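Two arms and a pile of laundry
Eleri Gough on her folding build at the Stolau workshop

Eleri Gough started Bukarero in November, on a bench she shares with the rest of the Stolau workshop. The plan was a pair of arms that could fold clothes and put them away in a bin.

"I wanted a job with soft things in it," she says. "I'd done blocks. Blocks sit where you leave them."

The wrist cameras went on first. Each one looks down past the fingers, so the cloth and the bin are in view as the arm moves over the table.
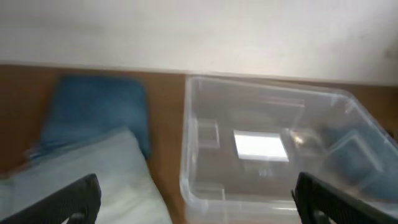
Nerys Penry thinks a clear bin makes the job harder than it has to be, and would have started with a solid one. Gough has heard this before and is keeping hers.

"It's the bin I had," she says. "If the arm can't find the rim I'd like to know now."

Thick cloth has been the bigger problem. T-shirts she calls easy. With denim, the fingers have to close on two layers and hold them while the arm lifts, and the first set of printed fingers flexed too much. She reprinted them 3 mm thicker.
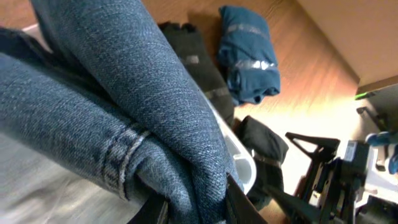 Stiffer fingers only move the strain to the wrist servo, one reader of her build log wrote, and Gough agrees. She swapped that servo and lowered the speed to 40 percent. "It's slow. I don't mind slow."

Small items come last in her practice runs. A bundle can unroll if the grip is off center, so she aims for the middle.

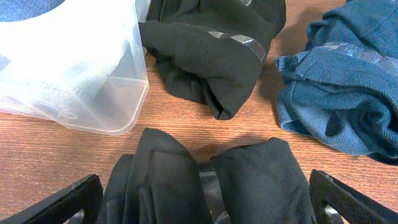

What comes next

Gough wants five clean runs in a row before she changes anything else. After that she will redo the cable routing, "which is a mess."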